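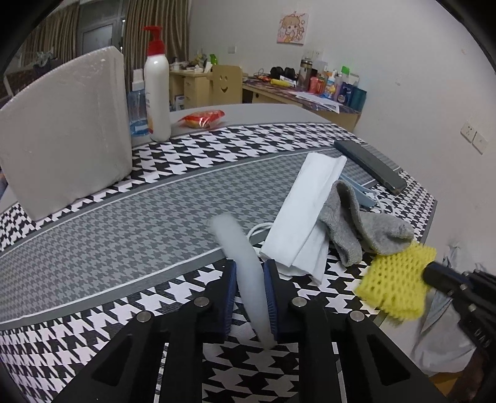 Fig. 1. Two hand-held grippers at a crowded table. The grey sock lies against a folded mask, with the yellow fruit net close to the edge.

Week 7 notes: Can a machine tidy the table yet?

Welcome back, everyone, and thank you for the lively arguments last week about dishwashers (I am still thinking about Nafula Mollel's point that a dishwasher only looks clever because we do the loading!). This week we stay at home, so to speak, and ask why clearing up after ourselves is still such a hard thing to hand over to a machine, when factories have had arms doing fine, fast work for decades.

My short answer is "some of it, slowly, with somebody watching". The longer answer takes up the rest of this handout, so do get yourself a cup of tea.

1. The trouble with soft things

A bottle is a kind object. It stands up, it keeps its shape, and a gripper that closes on it in the right spot will usually have it. A sock is quite another matter - it has no front, it folds differently each time you drop it, and half of it is generally hiding the other half. Masks are much the same, with the added nuisance of ear loops, which are thin and pale and love to catch on whatever is beside them. Please look at the sock in Fig. 1 and try to say where you would pinch it. Then ask the person next to you, and see if you agree.

Patterned cloth adds its own headache. Your eye knows perfectly well that a houndstooth check is flat and belongs to the table, but a vision system has to learn that, and a translucent object lying on top of a busy pattern borrows the colours of whatever is underneath.
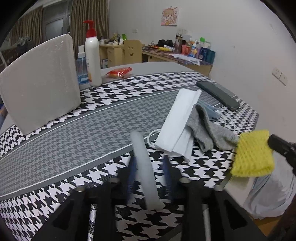

2. What counts as done?

Erasto Makori and I went back and forth on this one over lunch at Grirstead. Suppose a trial ends with the sock lifted but dropped a hand's width from the basket. Is that a failure, or most of a success? In our Chege exercise, which you will be marking in the tutorial, there are 1,852 logged attempts, and your first job is to agree on a rule before you open the file. Two sensible markers can land a long way apart on the same 100 attempts, and I would much prefer you found that out in May than in your final report.

Do think about time as well. If a person clears a table in 60 seconds and a machine needs nearly 60 minutes, the machine might still be welcome in a house where bending and reaching are painful.

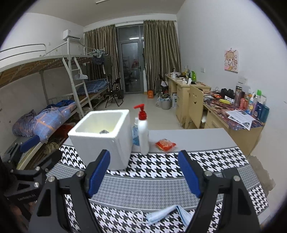
Fig. 2. Jaws spread wide over a folded blue mask. Beside the white foam box are a pump bottle and a clear bottle of blue liquid.

For the tutorial: choose three objects from Fig. 2, rank them from easiest to hardest to pick up, and bring a paragraph defending your order. Kanini Mwakyusa will be running the session and she is very fond of a good disagreement.

Related handouts
Week 5: Folding towels, and why we keep coming back to them
Week 6: Dishwashers and the loading problem
Guest notes: Gopinath Reddy on shelf picking at Zirnura
Reading list: Chepkoech Rugemalira, The Dastitz Kitchen Trials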